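Caring for Records at Home

Store LPs upright, never stacked flat. A full shelf gets heavy, so check what yours can hold before you load it. My Ingvarsson double album warped after one summer leaning against a radiator wall.

Brush each side before playing – 2 slow turns of the platter is enough.
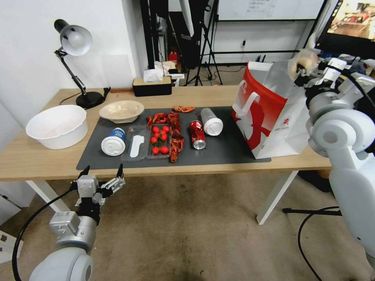 Tomatoes and crayfish on the desk mat.

Swap paper inner sleeves for plastic-lined ones. I use Govik sleeves, which come in packs of 80.

Expect to change the stylus at 1000 hours, sooner if the high notes start to sound fuzzy. Keep drinks off the turntable lid, and close it when the record ends.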